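About Lirnow

Lirnow is a small record label and mail-order shop for heavy music. Danilo Manalastas started it after his own band, Bedska, could not find anyone to press its second album. He paid for 50 tapes, sold them by mail, and used the money to put out a tape for another band. Most of what we do still works the same way.

We release doom, black metal, and the slower end of death metal on tape and vinyl. Vinyl pressings are usually 431 copies — an odd number left over from a plant's pricing sheet, and we kept it. The catalog now includes the first two Mekel records and everything by Karagiannis, the solo project that brought us many of our overseas customers.
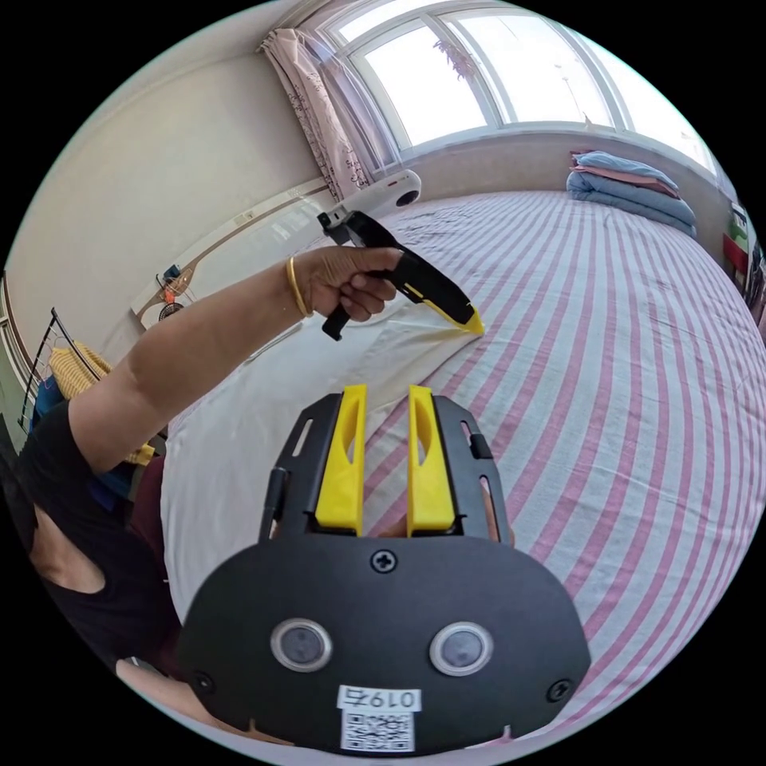

2 min read

Bands keep the rights to their songs. We pay for mastering and pressing, split the income evenly once those costs are covered, and send a statement every November. Contracts cover one release at a time. If a band wants to go to a bigger label for the next one, it can.

The shop also carries used records and titles from other small labels, with some 3000 items in stock. Used vinyl is graded by playing it, and the grade on the listing is for the record only. Sleeves are graded separately.

We listen to demos, but replies are slow. Send a streaming link and a few lines on who plays what. Please do not mail physical copies unless we ask for them.

Orders ship twice a week. Wholesale terms are on the stores page, and returns are covered under Shipping.

Page last updated Jan 8, 2026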